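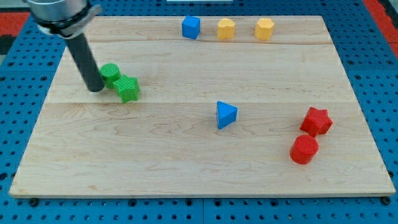 According to one reader of the Rila handbook, the shapes in a block set matter less to a young child than the surface they are used on, and a set without a board "is only a bag of pieces that ends up under the sofa." The remark was printed among the handbook's readers' comments and is often repeated in discussions of the shape block board, a type of play and teaching material in which small colored solids are arranged on a flat wooden surface.

A shape block board consists of a plain rectangular board and a set of loose blocks in simple geometric or pictorial outlines. The board has no recesses or pegs. In this it differs from the form board and the shape sorter, in which each piece has one correct opening. Blocks may be placed anywhere on the board, in any position that will stand.

Blocks

Most of the pieces are prisms, meaning that the same outline appears on the top and bottom faces and the sides are straight. Common outlines include the square, circle, triangle, star, heart, pentagon and hexagon. A piece with a square outline is usually made as a cube, and a piece with a circular outline is a short cylinder. Stars and hearts are not among the basic figures of school geometry, but they are widely included because children recognize and name them early.

Color is assigned in one of two ways. In the first, each shape has a single color throughout the set, so that every star is green and every heart is yellow. In the second, each shape is supplied in several colors. The second arrangement allows the same blocks to be sorted by color and then again by shape, and is generally preferred in classrooms. Sets of the first kind are easier to check for missing pieces.

The top and bottom faces may be smooth or textured. Fine ridges give small fingers a better hold and reduce sliding when one block is stacked on another. They also collect dust and crayon wax, and textured blocks need to be brushed as well as wiped.

Board

Boards are commonly made of maple, beech or birch. Maple is valued for its pale color, against which blue, green and yellow pieces are easily seen, and for its resistance to denting. Larger boards are made from two or more planks joined edge to edge, and the seams remain visible as straight lines across the surface. Some teachers use the seams as ready-made boundaries, asking children to keep one group of blocks on each side of a line.

The grain varies from one plank to the next, and wavy darker streaks are not considered a defect. Painted boards are uncommon, as paint wears off at the corners and in the areas where blocks are dragged.

A board may be used on the floor or on a table. On a perforated tabletop it serves a further purpose, covering the holes and giving the blocks an even footing.

Use

The simplest activity is free arrangement. Children often begin by setting blocks in a row along one edge of the board before making use of the middle. Directed activities include the following.

Sorting by color or by outline
Copying an arrangement set out by an adult
Continuing a pattern
Placing blocks according to spoken directions such as "beside," "behind" and "between"
Standing a prism on each of its faces in turn

The last of these is used to introduce the difference between a flat figure and a solid. A triangular prism laid on its triangular end and the same prism standing on a rectangular side look like different objects to many children, who may give them different names.

The Stustden nursery program, which adopted boards in all of its rooms, recommends groups of no more than 2 children to a board. Its published notes are dated 2018-09-12 and list 333 arrangement cards, each showing a layout to be copied.

Manufacture

Flondemau produces boards and blocks as a single set, cut from the same stock. Swanson supplies blocks only, in cartons of 200, and its catalog is revised each July. Blocks from the two makers differ slightly in height and do not stack evenly when mixed.

Care and storage

Boards are wiped with a damp cloth and dried at once. Soaking causes planks to cup and may open the seams. A light coat of food-safe mineral oil may be applied to unfinished boards when the surface begins to look dull. Blocks should be stored apart from the board in a shallow tray, and any piece with a split or raised splinter should be sanded or withdrawn.

See also

Form board
Pattern blocks
Shape sorter
Unit blocks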